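## 4. Dish Rack Task: Station Setup

Applies to the two-arm station used by the Lirncombe student robotics club. Complete Section 3 (homing and gripper check) before starting. 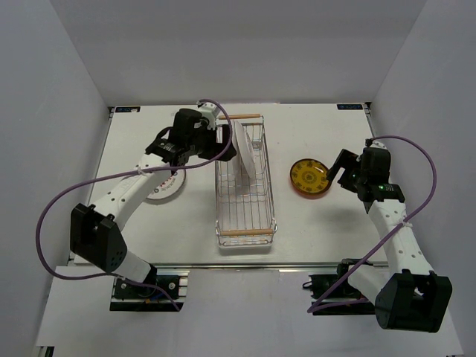

Both arms must be powered and idle, with the teleoperation software closed. Two club members are required: one operator and one spotter. The spotter keeps a hand near the stop button whenever the motors are enabled.

1. Place the wire rack between the arms with its long side running away from the operator.
2. Load or clear the rack according to the task card. Plates stand on edge between the dividers.
3. Lay any remaining dishes flat on the table, within reach of the nearer arm.
4. Check each cable from the wrist to the base. Cable ties on the forearm should be snug but must not pinch.
5. Start Flarnimix and load the profile `rack_3`.
6. Enable the left arm, then the right. Wait 3 seconds between them.
7. Open both grippers fully and close them once at low speed.

**Note:** If a wrist camera view is missing, close the software and reseat the connector. Do not reseat it with the motors enabled.

**Caution:** Keep the cable loops clear of the elbow joints. A snagged loop can pull the camera out of alignment, and Section 2 must then be repeated.

**Caution:** Do not reach into the rack while either arm is enabled.

### 4.1 Recording limits

Stop after 2,000 frames per attempt. Save failed attempts under the same task name with the suffix `_f`. Report chipped dishes to Úna Brophy and loose mounting bolts to Povilas Ķēniņš before the next session.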